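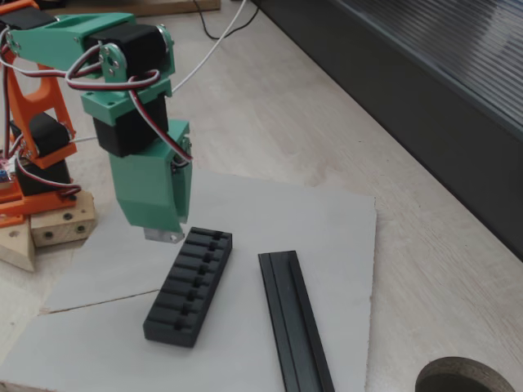 I've been using up my scrap wood since December, and most of it has ended up under things. Store-bought feet and spacers never come in the height I want, and the bin in the garage was full anyway. I cut the pieces on the miter saw, sand the edges a little and leave them unfinished. The light-colored block with the two dark holes drilled in its front face is typical of what I end up with, and so is the wedge down at the left, which has one small hole of its own. Both hold up the orange base fine.

The holes are the part I was slow to learn. I used to drive screws straight into short pieces and split a lot of them near the end grain. Now I drill first, with the block clamped to the bench, and back the bit out every so often to clear the chips. If the hole wanders I turn the block over and start again on the other side.

Wedges are harder to cut safely because there isn't much to hold on to. I leave the stock long, make the angled cut, and only then cut the wedge free. Santino Durán showed me that one. He keeps his offcuts sorted by thickness, and I have 14 pieces set aside to do the same this weekend.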